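Golterwood Shared Bench Rules – progress report to the Kennedy program office
Period: to the end of February
Prepared by: Hélène Thibodeau

Where we are

You funded us to write a set of working rules for two-armed robot benches that more than one team can use without a meeting first. We now have version 3. Version 2 lasted until the Ponport group tried to follow it, which took them a morning and left them with four pages of comments, most of them fair and one of them in capitals.

The rules are shorter than they were. Carter Lemieux went through the old draft and struck out anything that began with "operators should be aware that". It turned out we had been asking people to be aware of a great deal and to do very little. What remains is a list of things a person can check at the bench before the arms are powered, while they run, and when the session closes.

What changed in the rules

Floor marking. The tape is now part of the standard, along with a plain statement of what it means: stay on your side of it while the arms are live. The earlier draft specified a tape width and forgot to say which side was which.

Cables. Any cable crossing the floor between the workstation and the bench has to be walked and checked at the start of each session. We would prefer them covered. The covers are on order from Stondudeo and have been on order for as long as I have been writing these reports.

Objects on the bench. Each task sheet must say what is being handled and how it is laid out at the start. For the footwear sorting task this means two pairs of slides, colours alternating, set out in a row. "Shoes, mixed" is no longer accepted as a starting layout, although I admire its economy.
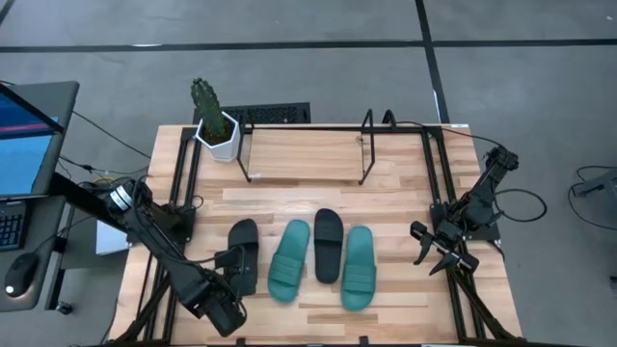
Stopping. Anyone in the room may call a stop, including visitors, and the operator doesn't get to ask why until the arms are still. Océane Gosselin pushed hard for this wording and she was right. Our first version had a stop procedure with a signature in it.

Logging. Every session gets an entry, failed ones included. We have nearly 1,000 entries so far against a target of 2,000 by the end of the grant. The rate is fine. The quality is mixed, and the reason field says "arm" more often than I would like.

What has not gone well

The training module is behind. Intan Saragih has the text finished, but we can't record it until the two sites agree on what to call the rest position. Golterwood says "home", Ponport says "park", and the control software has a third opinion. I have asked both sites to settle it by Monday and will pick one myself if they don't. I'm told this is not how consensus works.

We also underestimated how long the site audits take. Mbali Shezi planned on an hour for each bench. The bench does take an hour. Finding the last person to change the speed limits, and getting them to remember what they changed, takes the rest of the day. From now on any change to a speed or force limit is written on the sheet at the bench, with initials, before the next run.

Budget

On track, apart from the cable covers, which we can't spend money on until they exist. I'd like to carry that line over to the next period.

Next period

Finish the audits at Ponport. Record the training module, whatever the rest position ends up being called. Rewrite the reason field as a short pick list, with "arm" left off it. Send version 3 to your reviewers, with a request that comments refer to a numbered rule. General feelings about the document can come to me by phone.

One decision needed from you: whether visiting students count as operators or visitors under the rules. The insurance wording supports both readings, and both sites have chosen the one that involves less paperwork.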